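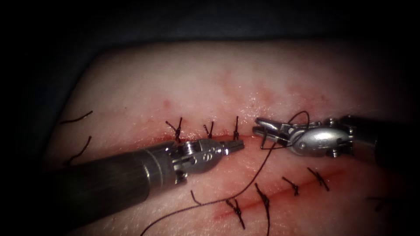
Sutures and the supply shelf

Domenica Steiner has bought wound-closure stock for the Huruvville clinics for 18 years. Her catalogue lists 404 lines, and 43 of them are absorbable.

"Surgeons ask for a thread by habit," she says. "I ask what tissue it's for and how long it has to hold."

Labelling is her main complaint. Gauge, needle curve and fibre sit on three different panels of the carton, and the colour code varies by maker.
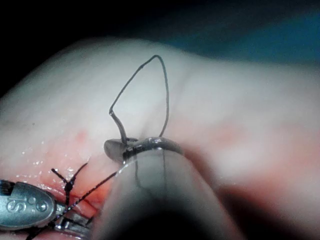

Close view of the practice tissue.

Steiner wants one panel and one type size. She put this to suppliers in December – two replied. Expired stock came to 84 boxes last year, most of it fine gauges ordered in bulk.

"Order less, more often," she says. "The freight costs more. I've done the sums."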